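How to clean a surface with small raised bumps

Updated March 19, 2019

A studded surface keeps dust in the low places between the bumps, and a flat cloth passes over it. I use a soft toothbrush, a bowl of warm water and one drop of Wendt dish soap.

1. Brush it dry first, along the rows and then across them.
2. Dip the brush, shake it well, and make small circles. Do not press.
3. Wipe with a damp cloth, then leave it 24 hours in the shade.

Work under a lamp placed low at the side, so the bumps show light and shadow. 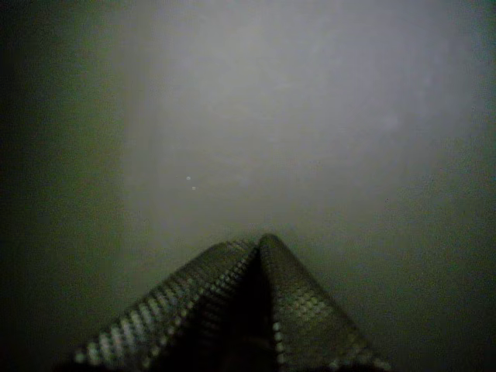

Rounded bumps in regular rows, close up. 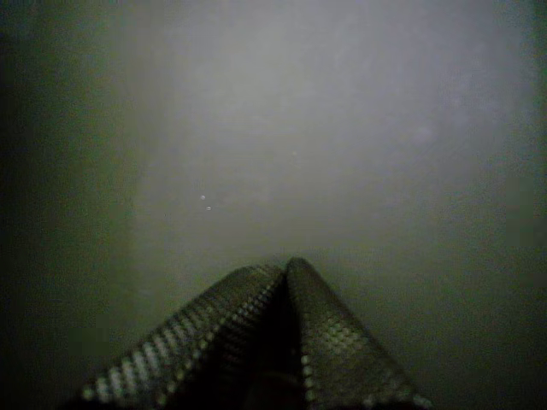

So-ying Ko wrote to me that she skips the soap completely, because it stayed between the bumps and became sticky after one week. She uses only water and changes it two times. For grease she adds a little alcohol of 70 percent on a cotton swab, but please test this on a corner first. Some rubbers lose their color from it.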